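Galard collection cell: inspection checklist with comments

Task set: fruit and basket, pick and place
Location: Tuominen building, bench cell 2
Inspected by: Hanne Lappalainen
Month: December
Result: pass with three actions, listed at the end

Fill in the result first, then the comment. A blank comment is fine where the result is OK.

SECTION A — BEFORE POWER IS SWITCHED ON

A1. Emergency stop within reach of the operator's chair
OK. The button has been moved to the left since the last inspection and can be pressed without standing up.

A2. Emergency stop tested, arm loses drive
OK. Tested twice, once from rest and once during a slow move. The arm sagged slightly on the second test and held.

A3. Arm base bolts
OK. Paint marks all line up.

A4. Cables clear of the joints through the full range
Action 1. The cable run is tidy at rest but pulls tight when the wrist is turned fully. Add slack before the next session. Until then operators are to keep out of the last part of the wrist range.

A5. Gripper pads secure, no sharp burrs
OK. The teeth on the pad edge are in good order. Anyone changing pads must do it with the power off, even for a quick swap. I was told this had slipped once or twice.

A6. Floor around the cell
OK after a box was moved.

SECTION B — WORK SURFACE AND OBJECTS

B1. Table level and fixed
OK.

B2. Table wiped before the session
OK. The wipe-down is signed for on the sheet by the door. Juice and grease marks change how things slide, and they also show up in the recordings.

B3. Objects on the table match the task card
OK. Operators should read the card again after every break.

B4. Objects placed by hand only while the arm is parked and paused
Fail on first check, OK on second. An operator reached in to straighten an object while the arm was still live. We stopped, talked it through and went on. The pause pedal has to be pressed and the light seen to change before any hand crosses the table edge. This applies between episodes as well, when people are in a hurry to reset.

B5. Layout changed between episodes
OK. The Boltik scheduler gives a new layout for each one. Please follow it even when the change looks small. In the November batch 39 episodes were dropped at review for having the same starting layout as the one before. 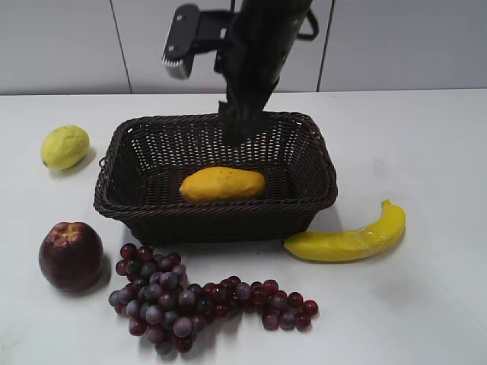 B6. Basket sits flat and does not rock
OK. If a basket does start to rock, take it out of use and note its number. Do not tape it down, as the tape will appear in every episode afterwards.

B7. Soft or damaged items removed
OK. Bin anything split or leaking and log the swap.

SECTION C — RUNNING THE ARM

C1. Speed limit set for collection work
OK. Set at 70 per cent of the cell maximum. The setting had survived a restart, which it did not do last time.

C2. Lowest height limit set
OK. The gripper stops short of the table with the pads closed. Check this again whenever pads are changed, because a longer pad uses up the margin.

C3. Entry into the basket
OK with a comment. Operators should come in from above and slow down before passing the rim. Two of those watched came in at a slant and brushed the side. No damage, but a basket dragged off its spot spoils the episode and can push other items towards the table edge.

C4. Grip force
OK. Keep the low setting for fruit.

C5. Second person present
OK. Kurkwood shifts have been running with one person after six in the evening. That has to stop — see Action 2.

SECTION D — RECORDINGS AND LABELS

D1. Camera fixed and its view unchanged
OK. Compared with the reference still.

D2. Failed attempts kept and labelled
OK. A drop or a missed grasp is to be marked as a failure and saved. Deleting them leaves us with a set in which every attempt works, and the training team has asked for the others too.

D3. Stops marked
Action 3. I looked through 97 episodes. Around 24 had a pause in the middle with no note of why. Where the emergency stop was used, the episode must say so and must be left out of training.

D4. Storage space
OK.

ACTIONS

1. Refit wrist cable with more slack. Before next session.
2. No single-person running at any hour. In force now.
3. Add a stop reason box to the episode form. Boltik side to do, Hanne to check.

Next inspection after the cable has been refitted, or sooner if the pads are changed to another type.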